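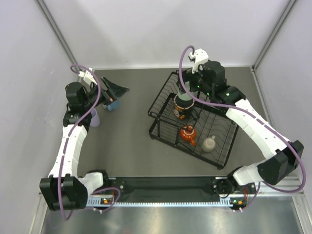
Según Na-rae Chae, con dos brazos lo único que se consigue es duplicar los fallos, y para un escurridor de platos basta con uno. Me lo escribió el jueves y prefiero contestar en hilo, porque el resultado que tenemos va justo de eso.

Primero, la tarea. Tazas y vasos, un escurridor de alambre negro, dos brazos montados en la misma viga. La política se entrena solo con demostraciones teleoperadas. En total, 3.721 episodios.

El problema de partida: casi todos los episodios largos fallaban en el mismo punto. Un brazo se acercaba al escurridor y el otro entraba en su espacio antes de tiempo. Pocas veces llegaban a tocarse, pero los dos se paraban y ya no salían de ahí.

Lo que hemos cambiado es el etiquetado. Dong-geon Ha marcó en cada demostración qué brazo tiene el "turno" sobre el escurridor. La red predice ese turno junto con las acciones. No hay planificador aparte ni reglas escritas a mano.

De los 3.721 episodios, 1.933 llevan la etiqueta de turno. El resto se usa igual, con esa parte de la pérdida desactivada. Probamos a entrenar solo con los etiquetados y salía peor en el agarre.

Evaluación: 15 configuraciones iniciales que no están en el entrenamiento. Cambia la orientación del escurridor y cambia qué piezas están ya dentro y cuáles fuera.

Sin turno, bloqueo en 9 de las 15. Con turno, en 2. Mismo modelo base, mismos datos, mismo tiempo de entrenamiento.

Sobre lo de usar un solo brazo: también lo medimos. Se bloquea menos, claro, pero no llega bien a las piezas del lado opuesto y en varias pruebas empujó el escurridor con el antebrazo.

Lo que sigue mal: soltar una taza cuando hay otra justo debajo. El turno no ayuda nada con eso. Kyung-hwa Han cree que falta información de contacto. Yo creo que faltan demostraciones de corrección, tenemos muy pocas.

Tampoco sabemos si sirve fuera del escurridor. En Sametti quieren probarlo con cajones, donde los dos brazos tienen que trabajar a la vez y un turno exclusivo puede estorbar.

El código de etiquetado sale en noviembre, dentro del repositorio de Yeo. Los datos tardarán más, hay que revisar los episodios uno por uno y de momento lo hacemos entre dos personas.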